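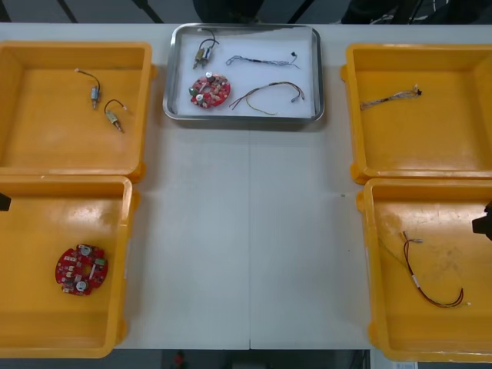
Can a machine do my chores yet?

Some of them, on a good morning, if you tidy up first. We get this one weekly at Kindale, usually from people with a dishwasher, which they've stopped counting as a machine. On the shop floor the chore we know best is kitting: taking one of each part from the bins and laying it in a tray for whoever assembles the thing. A red circuit board, a small motor, a couple of wire harnesses. A bored teenager masters it before smoko.

Why is that hard for a robot?

The boards are fine. A board is stiff and stays the shape you left it. Wiring is another matter, and every loom comes out of the bin with its own opinion of where the ends should go.

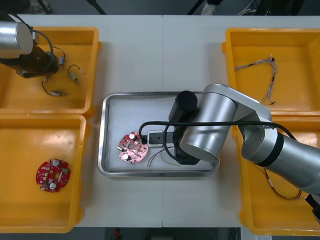
Yetunde Afolabi, who looks after our trials, logged 1,305 picks in January. She puts the boards down as "dull" and the harnesses as "see notes". There are 47 pages of notes.

Is it faster than a person?

No. Titilayo Okoro can fill a tray, drink her tea and criticise the radio in the time the arms take to line up on a connector. They do keep going at 3 am, when Titilayo has the sense to be in bed.
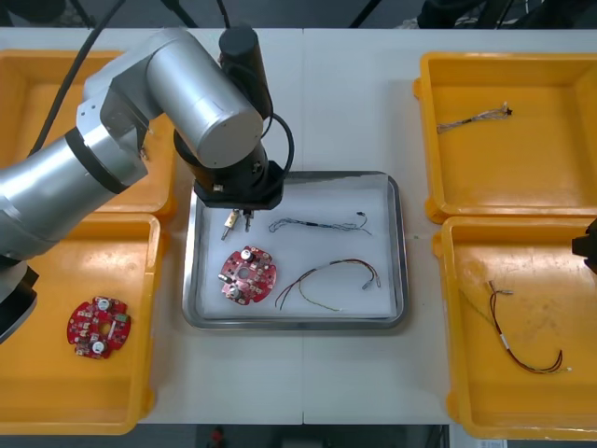 What about laundry?

A fitted sheet is a wire harness with ambitions. We've watched plenty of towel folding and the towels were always the same colour, the same size and already flat. Ask again when somebody tips out a real basket with one sock inside out.

Should I wait for a home model?

Buy the vacuum if you want one, and pick up the phone chargers before you run it. For anything with fingers I'd hold off. 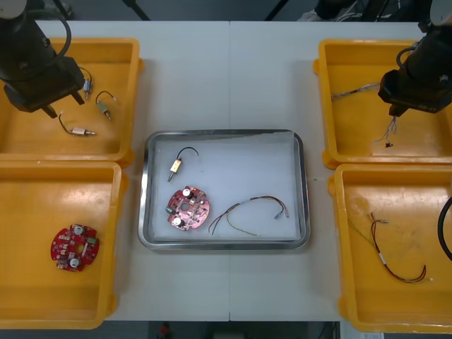
Parts in a bin at least turn up in the same place every shift. Your kitchen bench has mail on it, and half a mandarin.

Will it take my job?

Kayode Babalola was asked this by his own apprentice, who was untangling a cable for the robot at the time.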